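Bench notebook, two-arm table (Pai)
December 31, 2018

Picking up from the last entry, where the left arm was dropping its wrist joint about a third of the way through a long reach. I swapped the supply for the bigger Witus unit and ran the same reach over and over for most of the morning. No drop. I then put the old supply back to be sure and got the drop on the second try, so that settles it. The old one is on the shelf under the window with tape on it. Please don't put it back into anything that moves.

While the covers were off I redid the left base wiring. The ground wire had been pinched under the mounting plate, insulation flattened but not broken. New wire, routed through the side slot this time. Torqued the base bolts again on both sides. The right base had one bolt I could turn by hand. I don't remember leaving it like that, but the last people to touch that side were me and me.

Black cloth: finished closing the enclosure. It is the cheap matte stuff from the fabric bin, clipped to the frame from outside. It sags a bit on the sides and I don't plan to fix that. The window light was the main trouble in May and it is gone now. With the cloth up I could lock exposure and stop fiddling with it.

Object set for today is the kitchen one: gray pot with the red lid, copper-colored box, cup with the blue spoon, pink tray. They go along the back, the white board in the middle, and the carrot on the board. Both arms come in from the sides and share the board. 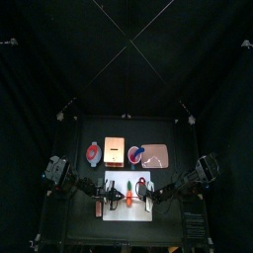 The shared area is where most of the time went. Each arm has its own keep-out volume in the Trilinico config, and until today the two volumes overlapped over the center of the board. That meant either arm could block the other and both would sit there waiting. I cut the overlap down and gave the right arm priority when both want in. Left arm now holds at its approach point until the right one reports clear. The wait limit is 900 ms, then it backs off to home and asks again. I tried 400 first and it gave up far too early, mostly on slow approaches where nothing was wrong. 1100 also worked but felt sluggish, and I couldn't find a case where it helped.

Order for bringing the table up, as of now:

1. Power to the left base, wait for the blue light.
2. Power to the right base.
3. Start the Trilinico process, check that both arms report joint angles.
4. Jog each gripper open and closed once by hand from the panel.
5. Home left, then home right. Never both together.
6. Load the Pai config file, the new one, name ends in 11.

If step 3 shows only one arm, pull the USB on the missing one and plug it into the same port. A different port gives it a different name and then the config is wrong. I lost half an hour to this again.

Cable drag. The cables on the tabletop are still the weak point. When the right arm goes far forward, its cable slides across the board side and can catch the edge. I tied mine back with a hook-and-loop strap, which is fine for the kitchen set and not fine for anything wide. A proper fix would be to bring the cables up and over from the frame. There is nothing up there rated to hold them at the moment, so don't hang anything from overhead until I have put in a crossbar.

Carrot runs. Right arm approach, close, lift a little, put back. The soft part is the leafy top, and if the fingers close too high they get the leaves and the carrot hangs crooked. Dropping the grasp height cured it for the upright case. Have not tried it lying down. Grip force is at the second setting on the Prindari driver. The third setting stalls the motor before it reaches the target width, and the driver then throws a fault that you have to clear by cycling power, so leave it alone.

Camera offset on the wrist is still off by a little. I measured it with the printed grid and got a different answer on each side of the board, which says to me that the camera mount is flexing and the number itself is fine. The mount is a thin print. I will reprint it thicker with a rib down the back. Until then, use the old offset and don't bother recalibrating.

Also used the orange cylinders as simple targets, standing on the white surface, with the red strip along one side. They are easy to pick out by color and a good deal easier to grip than the carrot. The strip is the same shade family, though, and the color threshold I had would happily merge a cylinder with the strip when the two got close in view. Tightened the hue range and added a minimum height. It behaves better. I would still keep the targets a hand's width in from the strip. 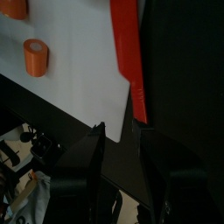 Orange cylinders on the white surface, wrist camera view, gripper fingers at the bottom.

One more thing about the table edge. The fingers can get below the level of the top if you jog past the edge and then come down, and nothing in the config stops it. Coming back in from there would put the fingertips straight into the side of the table. I have added a floor limit outside the board area, but it is only in my copy so far. If you load the file from the shared folder you don't have it.

Parts used today: Witus supply, one length of ground wire, strap, two ring terminals. We are down to the last few ring terminals in that size.

To do next:

- thicker camera mount, both wrists
- crossbar for the cables
- move the floor limit into the shared config
- carrot lying down, then the spoon in the cup
- find out why the right gripper clicks when opening from fully closed (it did this before the rewiring too)

Left the table powered down at the strip, both arms homed first.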